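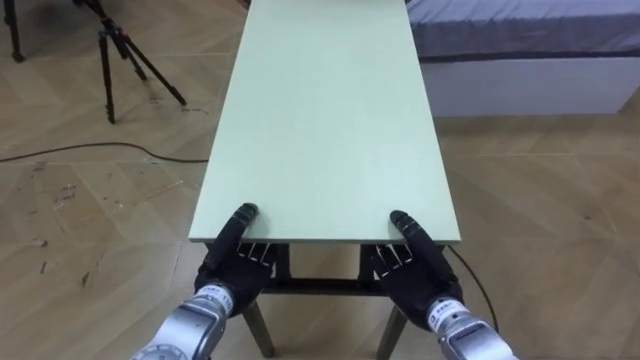

Agarre simétrico en el canto corto de la mesa: pulgares arriba, los otros cuatro dedos por debajo.

Apuntes de la sesión 5. Puesta a punto y mantenimiento del robot de dos brazos
Asignatura: Taller de robótica de servicio
Profesor: Behrouz Salehi
15 de diciembre de 2020

Hola a todos. Os dejo por escrito lo que vimos en el taller, con alguna cosa que se me quedó en el tintero porque nos comió el reloj (como siempre). Traed estos apuntes a la próxima práctica, impresos o en la tableta, me da igual, pero traedlos.

Antes de encender

El robot se arranca con los brazos colgando y las manos abiertas. Si alguien lo dejó con los dedos cerrados sobre algo, primero se libera el objeto a mano, con la alimentación cortada, y luego se arranca. Ya sé que el manual de Aker dice que el controlador «resuelve» el arranque con carga. A mí me lo resolvió una vez en junio y estuve dos tardes cambiando un tendón, así que en mi taller se hace a mi manera.

Lista corta, para copiar en el cuaderno:
- Seta de emergencia probada y rearmada.
- Tornillos de las muñecas con su marca de pintura alineada.
- Dedos movidos a mano, uno a uno, buscando puntos duros.
- Cables apartados del recorrido de los brazos.
- Registro de Junine abierto y con vuestro nombre puesto.

Lo de la marca de pintura me lo preguntasteis varios. Es una rayita que cruza la cabeza del tornillo y la carcasa. Si las dos mitades ya no coinciden, el tornillo ha girado y hay que volver a darle el par que pone en la ficha. Nada de apretar «a sentimiento», que nos conocemos.

Calibración de las manos

Cada mano se calibra por separado y después las dos juntas. El procedimiento de Safavi, que es el que tenemos cargado, abre y cierra cada dedo 6 veces y guarda la corriente del motor en los dos topes. Lo que os interesa mirar es la diferencia entre la primera pasada y la última. Si la curva se va desplazando, hay rozamiento y toca limpiar la articulación antes de seguir. Si sale un pico aislado, repetid; casi siempre es un dedo que tropezó con el vecino.

El pulgar va aparte, y aquí es donde más os equivocasteis. Tiene que quedar opuesto a los otros cuatro dedos, porque en un agarre de canto es el que aprieta desde arriba mientras los demás sostienen. Un pulgar mal referenciado os da un agarre que parece perfecto en pantalla y que resbala en cuanto hay peso.

La limpieza se hace en seco, con pincel. El limpiador de contactos solo lo uso yo, y la grasa también (¡lo siento, es cara!). La revisión a fondo de los tendones toca cada 700 horas, y el cambio completo a las 4,000, aunque a esa segunda cifra todavía no hemos llegado con ninguna mano. 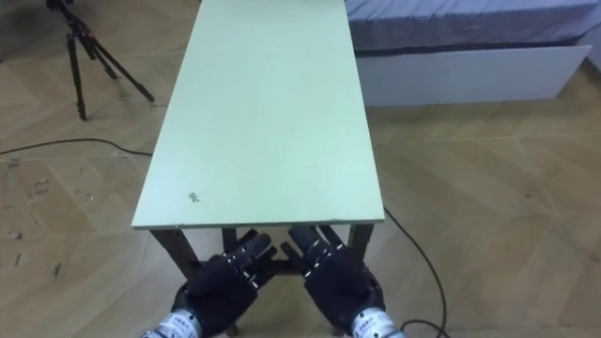
La aproximación bimanual es la prueba que cierra la puesta a punto, y la que yo miro para dar el visto bueno. Consiste en llevar las dos manos a una postura de espera, comprobarla, y solo entonces pasar al agarre. Fijaos en la postura: palmas abajo del canto, dedos hacia arriba, las dos manos bastante juntas y cada una como reflejo de la otra. Desde ahí hay que separarlas hacia las esquinas antes de cerrar, y conviene hacerlo despacio. Mirad también el cable negro que baja por la derecha y llega haciendo curva hasta cerca de la muñeca; ese es el tipo de recorrido que quiero que comprobéis con el brazo en sus dos extremos, parando en cada uno. Si un cable se acerca a una articulación, se para y se recoloca.

Para el cierre, velocidad reducida y una persona con la mano en la seta. Primero los cuatro dedos de abajo, hasta notar contacto; después los pulgares. Si un lado hace contacto bastante antes que el otro, abrid y repetid la aproximación. No corrijáis con el agarre hecho, porque le estáis pidiendo a los dedos un esfuerzo lateral para el que no están pensados.

Fallos que salieron en clase

Mano que no responde tras el arranque: conector de la muñeca mal asentado. Cortar, sacar, mirar los pines, volver a meter hasta el clic.

Un dedo que se queda a medias: mirad la corriente. Alta, está atascado. Casi cero, tendón suelto, y me llamáis.

Los brazos no llegan a la misma altura: alguien cargó la calibración de otra fecha. El programa de Trindby no avisa, así que comprobad el nombre del archivo en la barra de arriba.

Para la próxima práctica

Por parejas, traed las curvas de las dos manos (primera y última pasada superpuestas) y media página explicando qué veis. Quien tenga el registro de Junine sin rellenar, que lo complete antes de entrar al taller. Las dudas, por el foro de la asignatura, que el correo lo tengo imposible esta semana.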